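Cómo abrir tu tienda en un mercado de artesanía infantil por internet (y no volverte loca)

Publicado el 13/7/19

Llevo desde febrero vendiendo baberos y mantitas en Clukinden, y cada semana me escribe alguien para preguntarme cómo se empieza. Pues venga, os lo cuento todo seguido, con lo que hice bien y lo que tuve que repetir (que fue bastante).

Antes de registrarte

Prepara primero las fotos y los textos. Yo abrí la cuenta con la tienda vacía y me agobié muchísimo, porque el formulario te va pidiendo cosas y caduca a los 30 minutos. Ten a mano el documento de identidad, el número de cuenta y un logo cuadrado, aunque sea sencillito.

Paso 1. El alta

Entra en «Vender» y elige el plan básico. Puedes subir hasta 100 artículos, que para arrancar sobra. El nombre de la tienda piénsatelo bien: se cambia una sola vez y luego hay que escribirles. La mía se llama Cilten y ya no la toco.

Paso 2. Las fichas

Una ficha por producto, con las variantes dentro. Mi primer día creé una ficha por cada color de babero, ¡qué desastre! En el título pon lo que es y para qué edad; lo bonito va en la descripción. Medidas siempre, tejido siempre, y cómo se lava.

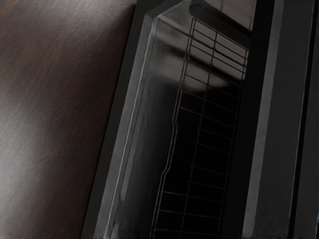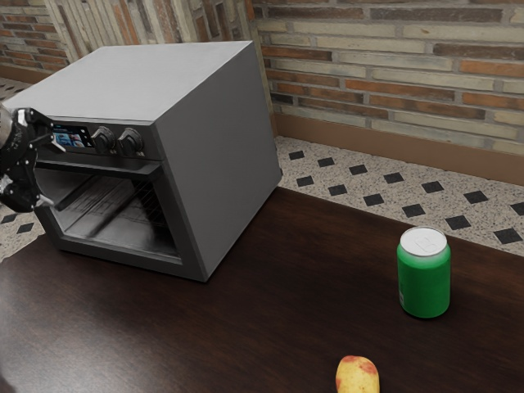

¿Puedo vender artículos personalizados con el nombre del bebé?
Se pueden vender marcando la casilla «Hecho por encargo» en la ficha, y entonces aparece un campo para que el cliente escriba el nombre. Ponle un límite de letras; yo tengo 19 y me llega para casi todos los nombres compuestos.

Paso 3. Envíos y plazos

Sé generosa con los plazos. Si bordas tú misma, cuenta los días de bordado aparte de los del transporte, que la plataforma los suma sola. Yo mando todo con Bramell porque me recogen en casa, pero mira tarifas según donde vivas. Y pesa el paquete ya cerrado, con su caja y su papel de seda (lo aprendí pagando la diferencia).

Paso 4. Mensajes y devoluciones

Guarda respuestas tipo para lo de siempre: tallas, plazos, si envuelves para regalo. Lo personalizado tiene sus propias condiciones de devolución, así que déjalas escritas en la ficha y también en la portada de la tienda.

Con todo esto llevo más de 968 visitas y unas cuantas clientas que repiten. Las etiquetas de cartón las pido en Chu, y otro día os enseño cómo las monto con cordón de algodón.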